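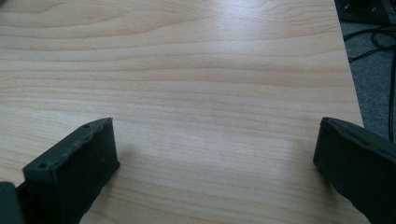

OPENING (stand still, wait for the room)

Good morning, and thank you for coming before your second coffee. I will speak about how our small town library decides which books to keep and which to let go. In English it is called weeding. I learned this word only two years ago and I still like it.

Say the number slowly: 701 books left our shelves last year. Pause. Some people will make a face, let them.

WHY WE STARTED

The shelves in Orum were full. When a new book arrived, somebody had to push it in with the thumb. Readers told us they could not pull out one book without three others falling.

We used two questions only:
- When was it last borrowed?
- Can the reader get it from another branch?

Mention that Demerari branch keeps the old travel guides, so we did not have to.

WHAT WENT WRONG

I removed a history of the local brickworks, Van Wyk. Last loan was many years ago, so by our rules it should go. In April a reader came and asked for it. Her father had worked there. We found the book again in the sale boxes, and I was lucky. After this we made a separate list for local titles, now 109 of them, and they stay, borrowed or not.

(Do not hurry this part. Last time I finished it in one minute and people asked about it afterwards.)

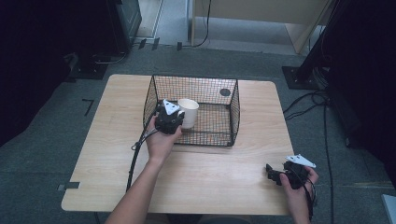
Notes by the speaker, Orum Town Library

THE SALE

We sold 294 books from tables in the entrance hall. The rest went to schools or to paper recycling. I should say the word recycling clearly and not hide it. Readers are more angry when they discover it by themselves.

The cookery books were gone by 10 in the morning. Computer manuals, no one wanted, also not for free.

NUMBERS, IF SOMEBODY ASKS

The loan dates come from Fiteck, our catalogue system. It does not record books which are read inside the library and put back. So for reference books we check by hand, with a pencil mark on the last page.

CLOSING

Ask the audience: which book would you never allow your library to remove? Take 2 or 3 answers, then questions. If it is quiet, tell about the atlas with the pressed flowers.

Last updated: April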